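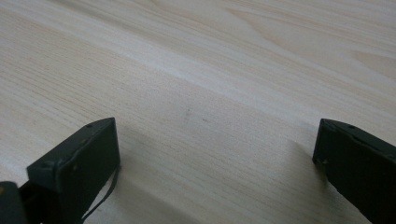 Minutes of the Silla Supper Club, 12 Dec 2019

We use cookies to remember your settings. Accept / Decline

We started a little behind, as there was a good deal of catching up to do, and what a pleasure to have 31 members with us! The spring supper was the main business. Rustico has kindly offered its big room again in April (same terms as last year, bless them), and everyone was in favor.
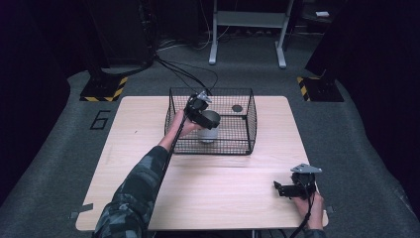

Tickets for the supper came next, and we talked them over at some length. It was agreed to print 72 and hold back 4 for latecomers. Members would like the bread passed around in baskets this time, and a black wire-mesh one like that on the table would do very nicely with a napkin in it. Jeon will be asked for a price on the soup.

The meeting closed with warm thanks to all.

Comments

Lovely evening, put me down for two please!

Is there parking at Rustico?

Could we have the lemon cake again?

Last updated: a week after the meeting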